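## 4. Getting the Background Down

I'll admit I thought this would be the short section. We had the detector from Jistport, we had the shielding, and we had a basement room at Cudeswood that everybody promised me was quiet. Then we turned the thing on and the count rate was awful. So most of what follows is the story of how we hunted down stray gamma rays, and I've kept the dead ends in, since other small labs will probably walk into the same ones.

Some quick background (sorry, no pun intended). We want to measure very weak gamma lines from soil and water samples, the kind where you may get a handful of real counts in a day. Anything radioactive in the walls, the bench, the air or the detector's own housing lands on top of your signal. The usual suspects are potassium-40, the thorium chain, and radon with all of its short-lived daughters. You can't switch any of them off. You can only block them, move them, or measure them so well that you trust yourself to subtract them.

### 4.1 The room itself

I started with the detector bare, no lead at all, just to see what the building was giving us. The potassium line at 1461 keV stuck up like a flagpole. Concrete does that, and the Cudeswood basement is nearly all concrete. We also saw the 2615 keV line from thallium-208 very clearly, which told us the thorium in the walls was going to be a nuisance too.

We took bare spectra at six spots in the room, each one overnight. I really expected them to look the same! They didn't. The corner by the old sink was the worst by a good margin, and the spot near the door was the best, so near the door is where the detector lives now. It's a pain when people need to get past with a cart, but I'd do it again.

### 4.2 Lead, and then better lead

Our first shield was built from bricks we already had on the shelf. They cut the wall lines way down, just as you'd hope, and then left us with a lumpy continuum at low energy that wouldn't go away no matter how we stacked them. Ordinary lead has some lead-210 in it, and its daughter bismuth-210 gives off betas that make bremsstrahlung in the lead. I knew this from reading. I hadn't quite taken in how much it would matter to us.
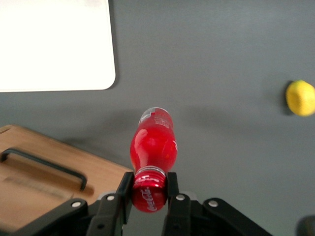 *Figure 3.*

So we swapped the inner layer for low-activity bricks from Plullum and put a thin copper liner inside that, mostly to soak up the lead X-rays. The low-energy hump dropped right away, and for the first time I could see the 46.5 keV region without squinting. We kept the old bricks for the outside layer, where their own activity hardly reaches the crystal. If your budget is like ours, that's the way to go — spend the money on the inside and be cheap on the outside.

One small thing that cost us weeks: gaps. Our first stack had straight seams running from the outer face all the way in, and gammas came through them. Overlapping the bricks closed it up. It's in every textbook, and we did it wrong anyway.

### 4.3 Radon

Radon was the part I enjoyed least. It drifts in with the air, it changes with the weather, and it makes your background today different from your background last week. The bismuth-214 line at 609 keV was our tracer, and in May it wandered up and down so much that I stopped believing any of our long runs from that month. We threw them all out, which hurt.

The fix was to route the nitrogen boiling off the detector's dewar into the sample chamber, so a slight overpressure keeps room air from creeping in. We also wait three hours after closing the lid before we start counting, so the daughters that got in with the sample have time to decay. Since then the 609 keV line has been steady enough that a single background spectrum works for a whole batch.

### 4.4 Where we ended up

We took our final background over more than 1579 hours of live time, split into runs with the chamber sealed and an empty sample holder in place. The peak fits were done with the Kaushik package, using a linear baseline under each line and a shared width function across the spectrum. I checked the weaker lines by hand as well, and the areas agreed within their errors.

The potassium line is still there. We suspect the detector's mounting hardware, but testing that means opening the cryostat, and I'm not brave enough to do that in the middle of a campaign. For now we subtract it and carry its uncertainty through to the sample results in Section 5.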